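Visit report: Jarkex simulation lab, Noltonia
Tuesday, October 31, 2023

The morning was given over to one fault. Jarkex tests the control software for Inley, its sidewalk delivery robot, in a simulated town before anything goes to hardware. In March the planner began issuing full-stop commands on open pavement with no obstacle in its path. The lab logged 2000 runs before the cause was isolated, then 4000 more to confirm it.

The stops clustered at places where the ground texture changes: expansion joints, seams beside the curb, the edge of a pole base. The ground filter read a dark line as a drop in height and braked. A street with pebbled sidewalk, a square gray pole and a road beyond the curb was used to explain the geometry.
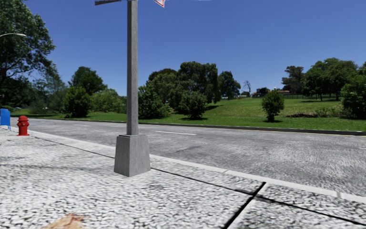 One visitor objected that a false stop is the safe kind of failure and hardly worth a season of work. The lab disagreed. A robot that halts without warning can be struck from behind, and one that halts while crossing a road is a hazard to itself and to drivers.

The first fix made matters worse. Raising the height threshold removed the false stops, but the planner then missed 2 real curbs and drove off both. That build was withdrawn the same day. The current version compares the filter output with a second height estimate from Skála, the mapping module, and slows down when they disagree — full braking is kept for agreement.

Patterned paving remains the harder case. Octagonal and square pavers put dark joints in every direction, and the two estimates disagree more often there.

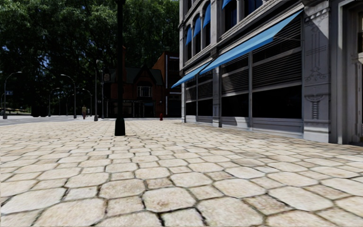 Has the fault been cleared for street use? The software stays in simulation until it completes 3000 consecutive runs on patterned paving without a false stop or a missed curb.

The afternoon session covered log formats and braking curves. Slides were not handed out.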